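3.2 Hanging a towel on a rail

The second task in the Briltville chore set is hanging a hand towel. It was chosen over folding because the cloth is never supported by a table once lifted, and its shape is set by gravity and by where it is held. Demonstrations were collected with hand-held grippers, and the policy was trained with the Plindix pipeline described in Section 2. 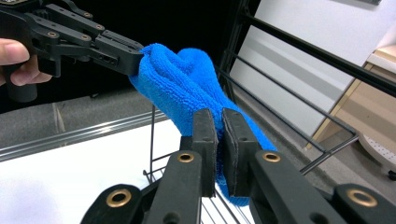
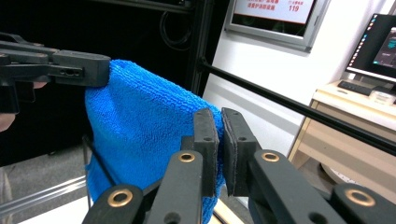
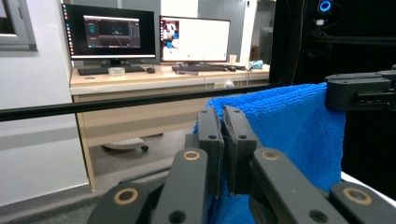 Figure 4. Towel task. The blue towel in the jaws of the near gripper, in three views.

We recorded 400 demonstrations and held out 20 of them for validation. Each episode was split by hand into four phases: pick, transfer, drape and release. Operators were told to work at a normal household pace and were given no fixed grasp points.

Pick and transfer were learned from 300 demonstrations, and adding the rest changed little. Drape was harder. The policy tended to let go while most of the cloth was still on the near side of the rail, and the towel then slid off. Widening the wrist view did not help, as the far edge of the cloth is hidden by the fold in either case. Release failed less often, usually when a loop of terry caught on a finger pad.

Magagula, our earlier controller, used a scripted drape with a fixed height above the rail. It was reliable for one towel size and failed on all others. The learned policy handles a wider range of sizes — but it is still slower than a person, and we would not yet leave it to work unattended. Section 3.3 repeats the test with damp cloth.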